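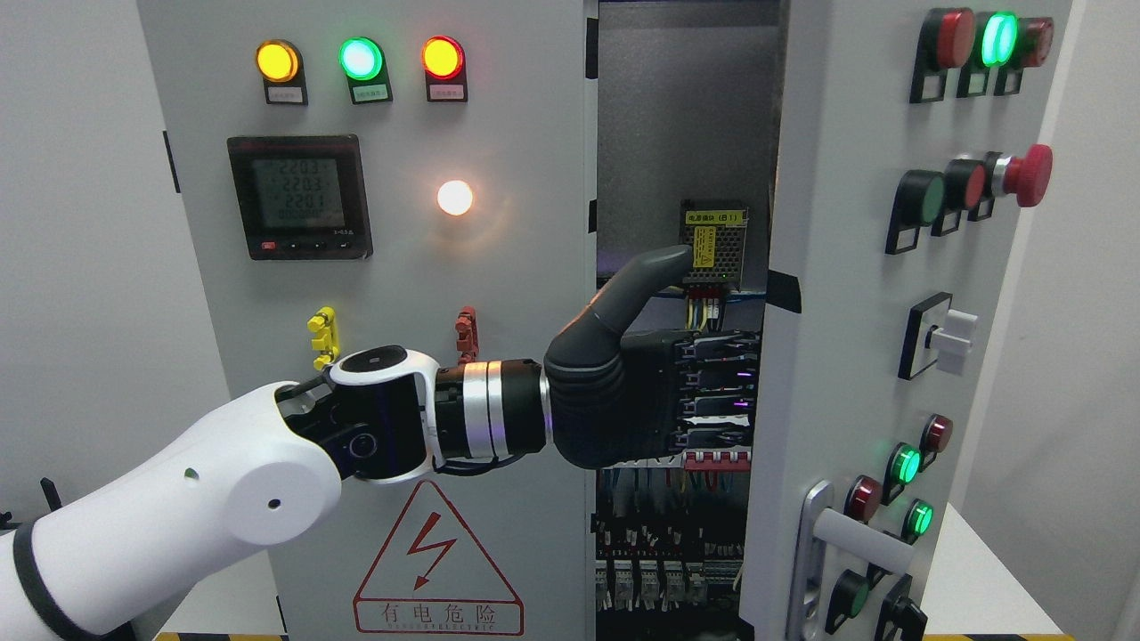

Hand in the control cabinet, meter reading 220 and change.

I have been going back and forth on whether to write up the budget side of this, mostly since the last time I posted about money I got a dozen emails from people selling things. But the plan for next year is due in March, I've been staring at the same spreadsheet for too many evenings, and typing it out usually helps.

So. We are being asked to set aside money for a robot with a proper hand to do cabinet work. Check the indicators, work the switches, reach in and press on a module, that kind of thing. The pitch came from Plarkeo, it was a good pitch, and I've heard a lot of good pitches.

My first problem is with the thing being priced. The quote has the arm on one line and the hand on another, and everyone in the room looked at the arm. Arms are boring now. You can get three quotes in a week and argue them down. The hand is where your money goes and where your repair bill will come from, and there's no second source for it that I trust. I asked for the price of one replacement finger. I got a link to a service plan.

Then there's the cabinet itself. Look at what's behind that door: terminal blocks, relay modules, bundles of thin wire, a power supply with a perforated case. There's not much room in there for a person's hand, and mine doesn't have a wrist the size of a coffee can behind it. Nothing in the quote covers making space. If we have to re-lay wiring so a robot can get its fingers in, that's our labor and our downtime, and it belongs in the price of the robot. I put in 155 hours for it. Sándor Vida says I'm being dramatic and that it'll be half that. Sándor also said the palletizer would be running by summer, and he didn't say which one.

Next, safety. A panel with a lightning bolt on it is a panel where I have rules about who opens the door and what has to be locked out first. One of the selling points is that a machine can go in where you wouldn't send a person. Fine, I like that. But somebody has to write the procedure, somebody has to sign it, and our insurance people will want to read it. I called them. They had 31 questions, and I could answer maybe four. What happens if the hand bridges two terminals? Who is allowed within reach of the arm while the door is open? Can the arm hit the emergency stop, and do we want it to? Put a number on all that and it's not small.

I also went looking for someone who has already bought one. Hastow has a pair on trial and were decent enough to talk to me. Their people like them. They also told me most of the time goes into teaching it one cabinet, and that the second cabinet, same model on paper, had a door that hung a little differently and set them back a week. We have 100 cabinets across the two buildings, bought over a long stretch of years, and I doubt any two doors hang the same. The Plarkeo estimate assumes a single setup and then copying it across. I crossed that line out and wrote "no."

What would I compare it to? The Kosel people will sell us remote monitoring for the whole lot. It won't press a button or turn a selector for you, but it will tell you the voltages without anybody walking over to read a meter, and reading meters is most of what our rounds consist of. I went through the logs. Out of the last 300 visits, the ones where someone had to put a hand inside the cabinet fit on a single page. That's the number I'd want in front of anyone about to sign.

Issahaku, who are doing the integration bid, want a paid site survey before they'll commit to a figure. I was annoyed at first and now I think it's the most reasonable thing anyone has sent me. I'd pay for the survey. I'd pay for a short rental too, with our cabinet, our door, our wiring, and our electrician standing there with his arms folded.

Here's where the plan stands tonight. Survey, yes. Rental, yes, if they'll put the finger price in writing. Purchase goes in the year after, with a question mark, and the training line doubled. Monitoring goes in now whatever happens with the rest.

I still have to figure out where spare batteries for the handheld meters went in this spreadsheet. They were on row 40 last week.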